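4.3 Wrist counts and the trouble with gardening

The claim that gardening "counts" as moderate exercise rests, in most of the studies we reviewed, on one of two sources: a diary filled in by the gardener, or a number from a device on the wrist. Section 4.2 dealt with the diaries. The device numbers are usually presented as the hard evidence that rescues them, and we doubt that they deserve the promotion.

A wrist monitor records how the wrist moves. Walking swings the arm in a regular way, and the step formulas were built on walking. Weeding on one's knees does nothing of the kind. The hand closes on a stem, pulls, shakes off the soil and goes back, while the legs may stay put for ten minutes. Carrying two full watering cans is hard work with nearly still wrists. A formula tuned to arm swing will tend to read the first as a stroll and the second as a rest, and adding up the errors over an afternoon gives no guarantee that they cancel.

The Valtosel survey of allotment holders is a case in point. It enrolled 200 gardeners in Wudoveck and reported that half of them passed 2000 steps in a single visit. The plots there are small. To reach that count on foot a person would have to pace the central path again and again, and the diaries mention no such habit. The authors take the figure as a sign of an active life. It could as easily be a sign of raking. Where the unit sits and what the hand is doing both matter, and the survey report gives neither (Figure 4 has a strap unit at the wrist of a closed hand).

Figure 4. Closed hand with a black strap unit at the wrist, dark grey marble surface.

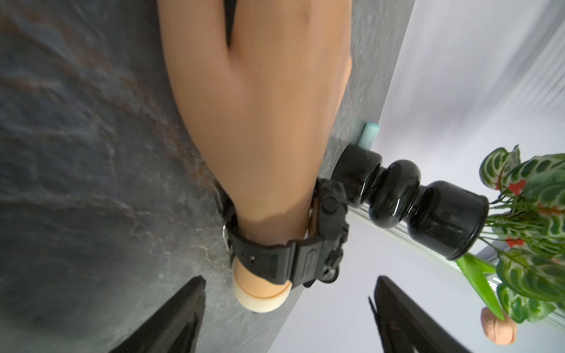 Shahram Heydari objected, on reading a draft of this section, that we were asking too much of a step count. Everyone in the field knows it is a stand-in, he wrote, and a stand-in that is wrong in the same direction every time can still rank people properly. If all raking is overcounted, the keen rakers still come out on top, and they probably are the fitter ones.

That would hold if all gardeners did the same jobs. They don't. In the Lundgren diaries, some members spent the whole spring digging and barely touched a rake, while others left the beds to a spouse and kept the paths tidy. The ranking then follows the division of labor in the household. Digging, the heavier task by any reasonable measure, is also the one in which the wrists are held most firmly.
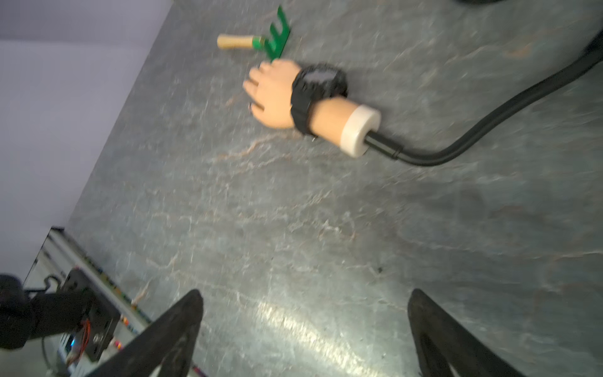 Season makes matters worse. Comparisons between spring and November are common in this literature, and the drop in counts is read as a drop in effort. But the tasks change along with the weather. Leaf clearing is nearly all arm movement; turning a compost heap is mostly back and legs. We found 10 papers that compared seasons and 2 that recorded which jobs were done in each. The remaining eight cannot tell a lazy autumn from a different one.

Leif Rønning's attempt at a correction deserves mention. He applied a separate multiplier for each task to the Nomico wrist data and obtained totals that looked far more sensible. The multipliers, however, were chosen after the totals were known, and they were never tried on a second group. We would like to believe them, and so, one suspects, would he.
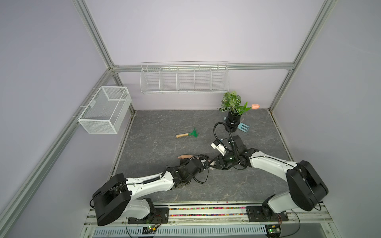
None of this shows that gardening is poor exercise. Our own guess is that an hour of double digging beats most gym visits. The complaint is narrower: pooled estimates treat wrist counts from gardens as if they had been checked against something, and in the papers we could obtain, the check was most often a diary. We have therefore left device-only results out of the main table and list them separately in Section 4.5, where readers who trust them more than we do can put them back.

Related articles
Do diaries overstate time spent in the garden?
Arm swing and step formulas in older walkers
Lifting, kneeling and back pain on small plots
Seasonal activity surveys: a second look
Heart rate during digging and compost turning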